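Gristell Marble-Pattern Surface Sheet

Print this page | E-mail this page
Reading time: 4 minutes

The Gristell Surface Sheet is a glossy, marble-patterned covering for work tables, display counters and training benches. It is supplied by Sovstead to schools, workshops and showrooms that require the appearance of polished stone on a table already in service. The sheet is laid over the existing top and may be lifted and stored when the table is needed for other purposes.

The standard pattern is Serrano, a white ground with veining in soft brown, gray and gold. Two further patterns, one dark and one plain, may be ordered from the same price list.
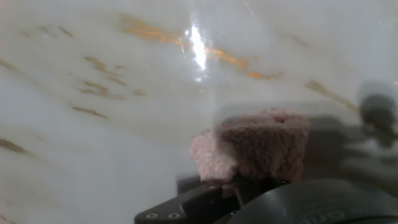 Serrano was drawn for surfaces that are viewed at close range. Veining is spread unevenly across the sheet, so that cleaning staff and students can find a spot again by its markings. The orange-gold vein breaks into scattered flecks toward one end, and short brown streaks gather in a feathery patch just below it, while other areas are left nearly plain. Customers who wish to place a particular area of the pattern at the center of the table should state this when ordering. Sheets are otherwise cut from the roll in sequence, and no two consecutive sheets carry the same section of veining.

Sizes and Supply

The sheet is made to order in lengths up to 2000 mm. Standard width is 385 mm for narrow benches, and wider sheets are quoted individually. Orders are packed flat where the length allows. Longer sheets are rolled with the pattern facing outward and should be left face up on a level table overnight before use.

A sheet may be laid over a solid top or over a slotted or ribbed top. On a slotted top, the purchaser should confirm that no bolt head or fitting stands above the level of the table. Small raised points will show through the gloss under overhead lighting.

Cleaning and Daily Care

Routine cleaning calls for a soft sponge, clean water and a small amount of mild dish soap. The sponge should be placed flat and moved in straight, overlapping passes along the length of the sheet. Light, even pressure is sufficient for ordinary marks. Circular rubbing is not recommended, as it leaves a haze that is visible on glossy finishes.

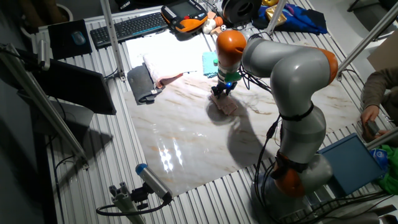

After washing, the surface should be wiped once with a damp cloth and then dried with a clean towel. Soap that is left to dry on the sheet will dull the reflection and will need to be washed off again. Scouring powder, steel wool and cleaners containing bleach must not be used on any Gristell pattern. Dried glue or paint may be softened under a wet cloth for 8 minutes and then lifted with the edge of a plastic card.

Sponges should be replaced when they begin to shed crumbs. Grit held in an old sponge is the most frequent cause of fine scratches reported to the Sovstead service desk.

Arranging the Work Area
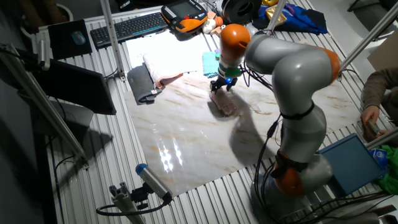

Cloths and towels should have a fixed place on every table where the sheet is in use. Sovstead advises one corner, on the side away from the person cleaning, so that the middle remains clear for the full pass of the sponge. Folded cloths in different colors are easily told apart, as with the dark gray cloth, the white towel with its pink edge and the small teal-blue cloth kept near one corner of the sheet. Each institution may assign its own uses to the colors, provided that the same cloth is never used for both washing and drying. Keyboards and other desk equipment belong beyond the back edge of the sheet.

Lighting should also be considered. The glossy finish returns a strong reflection from ceiling fixtures, and residue is difficult to see within the bright area. Inspection from two sides of the table is advised at the end of each cleaning.

Ordering

Orders are accepted by the Sovstead sales office and by the Plilside depot. The Plilside depot holds the Serrano pattern in stock throughout the year and accepts collections from 8 a.m. Institutions ordering 200 sheets or more are asked to give notice before the end of June for delivery ahead of the fall term.

Pattern samples are sent without charge on written request. Cut sheets cannot be returned unless damaged on arrival.

Print this page | E-mail this page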